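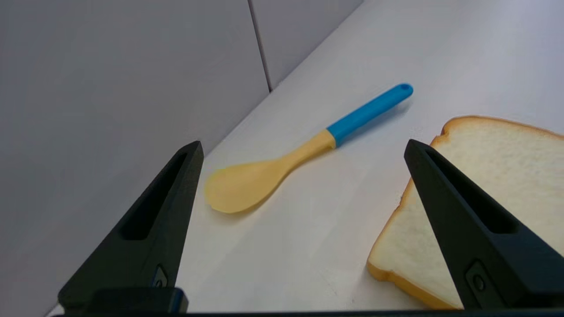 Spoon and bread, between the fingers. Wednesday night at the Drasside bench.

About us

Hi! We're Otholm, a very small robot workshop that started on my kitchen counter and now lives in a shared workshop in Drasside, bench 4, the one nearest the sink. I'm the one who writes the web pages, answers the email and does most of the soldering, so if something on this site is out of date, that's me too.

We build robot arms for ordinary homes, and we build them out of parts you can order, print or cut yourself. The first one was called Hsiao and it was terrible (it had a wobble in the elbow that I chased for an entire winter before I found a cracked bracket). Komon is the one we're working on now. It has two tapered fingers with a long slot in each, and a little camera at the wrist so we can see what the gripper sees. I love those fingers! We went through a silly number of shapes to get there, and I still keep the old ones in a coffee can under the bench.

Why kitchens? Well, that's where I wanted help in the first place. Also, kitchen stuff is wonderfully awkward. A spoon with a rounded handle wants to roll when you nudge it. Sliced bread squashes if you pinch it like a block of wood, and every loaf is a bit different. We practice with whatever is in the drawer, which is how a yellow and blue spoon ended up being the most handled object we own.

There are 2 evenings a week when the bench is open, and Wednesday is the busy one. People come by with half-finished projects, dead motors, questions about wiring – all of it is welcome. You don't need to know how to code. You do need closed shoes, and please eat your dinner before you get here, as the bread at our bench has been on the counter and is strictly for practice.

We sell Komon as plans and as a parts kit. The kit has 221 pieces if you count every screw, and we do count them, twice, because I once mailed a box without the wrist bearings and felt awful about it. Plans are free to download. Kit money goes to rent, filament and the fund for a better band saw, which stands at 4000 dollars short as I write this (it's a very nice band saw).

If you've built one, please send us pictures! We have a wall for them by the door, and there's still plenty of room on it. Email is best. I read everything, usually late at night with a cup of tea, and I'm slower in March when the workshop moves its benches around for the spring fair.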